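Wednesday, 7:40 pm

Walked the Serkorcombe loop with Tania Bhuiyan to check the trail notes before they go on the handout. Started from the Flasterell lot. The lower path is signed well until the second footbridge, then the blazes stop for 300 m. Added a line telling people to keep the creek on their left.

High point reads 2385 ft on the map. My altimeter gave 400 ft less at the start and never recovered, so ignore its log.
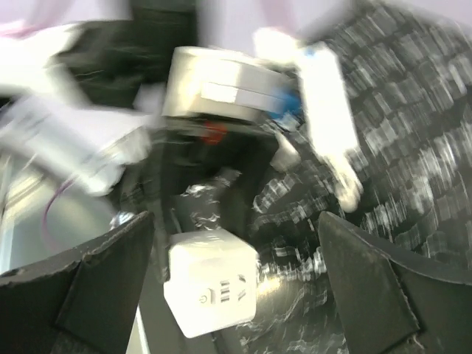 Total distance by GPS was 11 miles, longer than the old sheet says. The extra comes from the detour below Thambiah, where the old switchbacks are closed. Tania thinks the closure is permanent. Need to ask the ranger office.

To do:

- redraw the detour
- fix the mileage on page one
- move the lunch stop to the upper meadow, better shade

Tania has the GPS track.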